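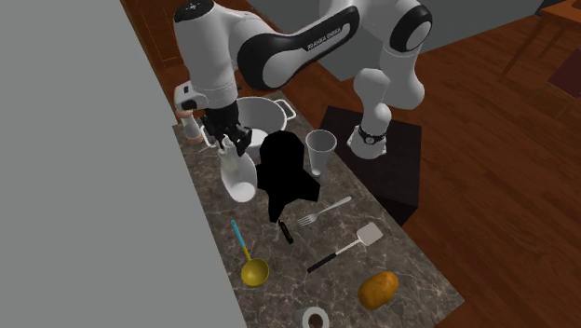 Week 6 of the course covers heat transfer in liquids, starting with how a pot of water comes to a boil. Heat moves from the burner to the base of the pot by conduction, and from the base into the water by a mix of conduction and convection. The shape of the vessel matters. A large stockpot with a wide rim, like the white one on the dark counter, loses heat from its open top faster than a narrow one holding the same volume, and most of that loss is evaporation. With a lid on, the vapor condenses on the underside and drips back.

Convection currents
Water at the base warms, expands slightly and rises. Cooler water sinks to replace it. In a thin liquid these currents keep the temperature fairly even. In a thick one, such as porridge or bean soup, they are weak, and the bottom layer can scorch while the top is still lukewarm. Stirring does the job the currents cannot.

Worked problem
A pot holds 2 kg of water at 20 degrees C. How much energy is needed to bring it to 60 degrees C? Use 4.18 kJ per kg per degree for the specific heat of water.
Temperature rise: 40 degrees
Energy = 2 x 4.18 x 40 = 334.4 kJ
This ignores the heat taken up by the pot and lost to the room. In the Belevstead lab the measured input for this problem was 383 kJ. The difference, 48.6 kJ, went into the pot and the air. Dividing 334.4 by 383 gives an efficiency of 87 percent. Expect lower values on a gas burner, where much of the hot gas goes up the sides of the pot.

Simmer and boil
At sea level water boils at 100 degrees C. Turning up the burner after that point does not make the water hotter. It only makes steam faster. Small bubbles seen early in heating are mostly dissolved air coming out. Steam bubbles come later, form at the base, and may collapse with a rumble before they reach the surface.

Before the next session
Read chapter 4 of the Jondano reader up to the section on latent heat. Repeat the worked problem for 3 kg of water starting at 15 degrees C. Show units on every line. Lab groups meet in the Villa building, ground floor, and should bring a thermometer log sheet. The sheet from last year has the wrong column for elapsed time, so print the new one.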